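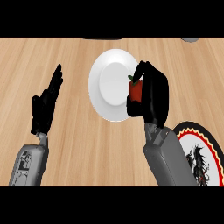
White plate on a wooden table.

Rug and Textile Assistant, Gwilliam Collection

We look after 786 rugs, kilims and wall hangings, and would like someone to help us look after them better. The work is vacuuming through a screen, rolling, labeling, and arguing with moths. Training is given – the moths have had theirs.

You should be able to lift 40 pounds, tell a warp from a weft, and kneel for long stretches without composing a resignation letter.

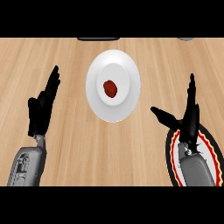 The same kind of plate, with a small dark red bite of food.

27 hours a week, starting in August. Eight paid days off, plus the usual holidays. Send a letter and résumé to Ieuan Powell, Textile Store, Gwilliam Collection. He reads everything, slowly.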